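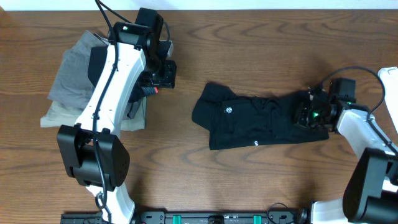

Head camera view, right gripper on the black garment, folded ones at left.

30 May 2022
Gripper comparison, folding bench

Carrying on from the March notes. Question is still whether we stay with the Drasivetti fingers or go to the Tekin set for cloth. Arms, rail and controller are the same as in March. I have not touched the homing offsets.

Setup
Rail is clamped to the long edge of the table with the two green clamps. I retightened both before starting. The left one had worked itself a quarter turn loose, which may explain some of the drift Radwa wrote up last time. Please check it before blaming the encoders again.

Head camera stays at 600 mm above the table top. Exposure locked, white balance locked. With auto exposure on, the black garment loses all its creases as soon as a white link swings over it, and the edge finder has nothing to work with. Locked settings are saved in the controller as profile 3.

Test garments are the usual ones. Gray on top of the finished pile, the pale one below it. The black one with the round white logo is the one that gives trouble, so most of the day went to that.

Drasivetti fingers, morning
Narrow tips, bare pads. They get under a hem well when the cloth is lying flat. On bunched cloth they push the edge along in front of them and close on a wrinkle. Grip force set to 518 on the controller scale (no units, I have asked Vilorbridge what it maps to and am still waiting). Below that the cloth slides out on the lift. Above it the motor gets warm to the touch after a dozen or so cycles and the status light starts to blink.

Picks on the gray garment were fine. Picks on the black one were good from the right side and poor from the left. I swapped the two grippers over to see whether the fault followed the hardware. It did not. The left arm has the worse pick with either gripper on it, so I think it is the approach angle. The left arm comes in steeper than the right when it has to reach past the pile, and the tips land on top of the fabric when they should be sliding along the wood.

Moved the pile further left. Helped a little. There is not much further to go before the arm link is sitting over it.

Tekin fingers, afternoon
Wider, with a soft pad. Changeover took longer than I wanted because the bracket screws are a different length and I had them mixed in one tray. They are in two trays now, labeled.

First impression is that they are more forgiving. They will close on a bunched edge and hold it at a lower force. The bad part is that they take two layers when you want one. On the black garment that means the front and back come up together, fine for a half fold, useless for opening it out.

Release is also slower. The pad hangs on to the fabric for a moment after opening and drags the corner if the arm retreats straight away. I put a short wait in the script before the retreat. It costs cycle time but the corner stays where it is put.

Cables
The loop on the right arm is too big. It swings when the wrist turns, and at full extension it crosses the camera's view of the table. Take up the slack and add a clip on the upper link. The left cable is clipped to the long white link and behaves.

Log
Joint and camera logs are on the bench machine in the Zutimier folder, run 741. Ignore the first few minutes. I was teleoperating with the wrist limits off and the numbers mean nothing.

Where I am with it
Leaning toward Drasivetti on the right and Tekin on the left. The right arm does the fine pick, the left one mostly holds and drags. Mixed pairs mean two calibration files and the controller only loads one at start. Radwa Bouazza thinks she can get around that with a second profile. If she can't, I would keep Drasivetti on both and fix the left approach angle in software.

To do
Shorten right cable loop, add clip
Chase Vilorbridge on force units
Try the left approach with the wrist tilted flatter
Thin tape on the Drasivetti pads, one side only, compare with bare
Order more of the short bracket screws
Repeat the black garment picks with the logo side down, the print may be stiffening the cloth there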